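Cómo abrir una cerradura de taquilla que se atasca (sin forzar nada)

Por Gülizar Erdem | 26 de junio de 2022
Tiempo de lectura: 2 minutos

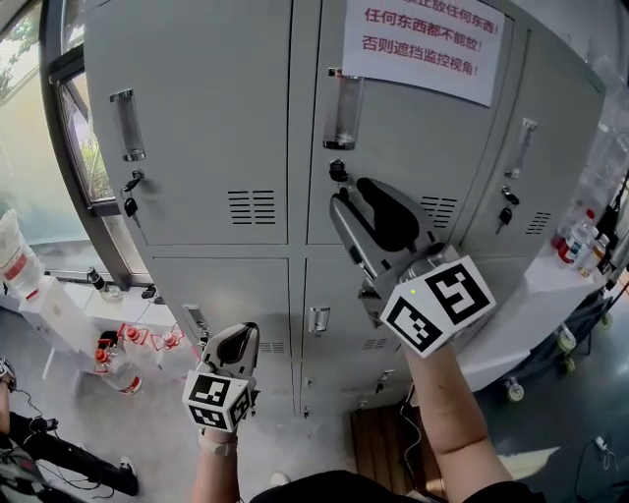 ¡Me encantan estos arreglos pequeños! Una llave que gira a trompicones casi siempre tiene remedio, y lo único que hay que comprar es grafito en polvo (yo uso el de Kernwood, pero sirve cualquiera de ferretería).

Primero, limpia la llave con un trapo y alcohol. Mírala a contraluz: si está doblada, no sigas, pide una copia nueva a partir del código y te ahorras el disgusto de partirla dentro.

Después sopla el bombín con una pera de goma y echa una pizca de grafito en la ranura. Mete y saca la llave ocho veces, sin girar. Ahora sí, gira despacio a un lado y al otro, limpia el polvo negro que salga y repite. A mí me suele bastar con unas tres rondas, ¡y qué gusto cuando empieza a ir suave!

Nada de aceite de cocina, por favor. Va de maravilla dos días y luego se hace una pasta con la pelusa que cuesta muchísimo sacar.

Si la llave gira bien pero la puerta sigue rozando, mira el pestillo por dentro: afloja la tuerca, céntralo y vuelve a apretar. Malathi Hegde me escribió en febrero para contarme que el suyo solo tenía la tuerca floja.

Última actualización: añadido el paso de la tuerca.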